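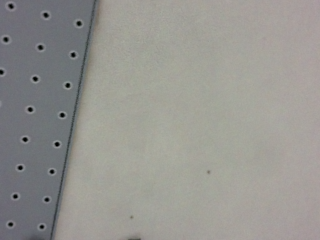
Grey pegboard panel against an off-white surface (computer render).

Tenants' group questions Kellar storage levy

DURKSIDE – The Durkside Tenants' Network is asking building manager Kellar to show its working before it starts charging residents for storage space many of them already pay for in their rent.

Under the plan, sent to households by email in October, each flat would be billed $190 a year for a "storage upgrade". Kellar says the money will cover new wall panels, hooks and better lighting in the basement lockers. The notice runs to 12 pages. The cost breakdown takes up half of one.

"We've read it several times and we still can't say what a locker costs to fit out," said network spokesperson Darcy Wong. "There's a total, there's a levy, and there's a lot of language about lifestyle. I've bought pegboard at the hardware shop. It didn't need a lifestyle."

The network represents renters in 3 buildings managed by Kellar, with some 810 flats among them. If every household paid, the levy would bring in more than $150,000 in its first year. The notice does not say whether the charge ends once the work is paid for, and the word "ongoing" appears in the fee schedule without a definition.

Kellar has told residents that the storage system, sold under the name Dramo, will "free up living space" and cut down on items left in hallways. The network has asked what that claim is based on. The reply pointed to a trial at the Huenchumán building, where residents were surveyed after the panels went in. The number of people who answered was not given, and neither were the questions.

Renato Escobar has rented at Huenchumán for six years and said he did not recall being surveyed.

"The hooks are fine. I hang a bike pump and an extension cord on them," Mr Escobar said. "The hallway looks the same to me. People leave prams there because the lift is out of order, and a panel in the basement won't change that."

The network accepts that the lockers need attention. Several have poor lighting and at least one row has had water on the floor after heavy rain. Members have asked for those repairs for two winters, and would like to know why drainage is missing from a plan that finds room for a choice of three hook colours.

It is calling on Kellar to publish its supplier quotes, put an end date on the levy, and let households opt out if they don't use a locker. It also wants the Huenchumán survey released in full – questions included.

Kellar has offered a drop-in session on Sunday at 10 am in the Durkside lobby. The network will attend and encourages residents to bring their notice and a copy of their lease. Those who can't make it may leave written questions in the network's box beside the mailroom door.

Media contact: Darcy Wong, Durkside Tenants' Network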